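Gripper news, and a sore finger
Posted by Naledi Ndlovu, 12/12/2019

Well, I promised you a cheerful round-up of the clothes folding work and you're getting a safety notice with a moan attached. Sorry! The kettle is on if anyone wants to come and argue with me afterwards.

Themba pinched his finger. He's fine (he would like me to say he was very brave) and it's a bruise and a bit of a blood blister, nothing that kept him off work. He was using one of the hand-held grippers to pick up a pair of jeans, and the waistband wouldn't go in between the fingers, so he did what we all do and fed it up from below with his free hand. Then he squeezed. The fingers are chunky and they don't give, and if your own fingertip is in the gap along with a fold of denim you can't see it, because the denim is in the way.

I asked round the room how many of us do the same thing and got a lot of people looking at their shoes. I do it. Riaan does it, and he wrote the instructions. Soft things slide out from between the blocks and it's so much quicker to poke the cloth in than to go back and grab it again, especially when you're an hour in and your wrist aches.

So that was the first thing. The second thing only came up when Fatima took Themba's gripper away to have a look at it, and she found the left finger had play in it. You could waggle it! The screw behind it had backed out far enough that the finger sat open when the software thought it was shut. She went through the rest of the shelf that afternoon and found the same on another one, so that's 2 grippers out of the 9 we had out, and both of them had come back from the Zwane flats, where they'd been carried about in a rucksack all week. I don't know that the rucksack did it. Kamran thinks it's the thread-lock, and Beneck, who sent us the last batch of screws, have been asked and haven't answered.

What it means for the rest of you is that 2,366 recordings now have a gripper width we can't trust. The pictures in them are fine. The movement of the tool through the room is fine too, as far as Kamran can tell. But the number that says how far apart the fingers are is wrong by some amount that probably got worse as the week went on, and a robot trained on that would close on a sleeve a touch too late, or not hard enough, and drop it. We've pulled the lot out of the training set for now. Kamran wants to try working the width back out from the pictures, and I've told him he can have 5 days on it and then we'll talk about recording again, which I know is not what the Davden team wanted to hear from me.

Some changes, starting now:

Waggle both fingers before you start. If either one moves sideways, put the gripper in the red tub by Riaan's desk and take another.

Don't feed cloth in with your free hand. Lay it down, pinch up a ridge, then take your hand right away before you close. If it slips, let it slip and carry on recording. A dropped sleeve is useful to us and nobody is marking you down for it.

Hold the far end of a garment if you need to steady it, well clear of the fingers.

If you do get nipped, tell me or Fatima the same day, even if it's tiny. Themba only mentioned his because I saw the plaster.

Riaan is also trying a softer spring, and has a clip-on guard drawn up that he's very pleased with. I've held it and it blocks the cloth as well as your finger, so it's going back for another go. The Clindudlow visitors will be using the old grippers with the screws redone, and Fatima is marking each head with a dab of paint so we can see if it turns.

Replies to me please, not to the whole list, and if you've got a gripper at home from a flat visit, bring it in for Fatima before you use it again.

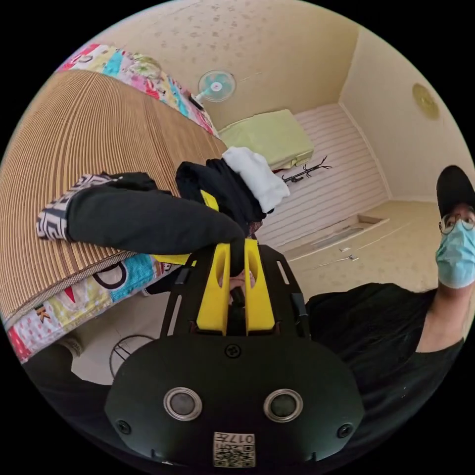
Reading time: 3 minutes

Gripper 017 with a black top between its fingers. Fingertips are pushing the cloth up from below, right in the gap between the yellow blocks, and it's the habit I'm asking all of us to drop. Naledi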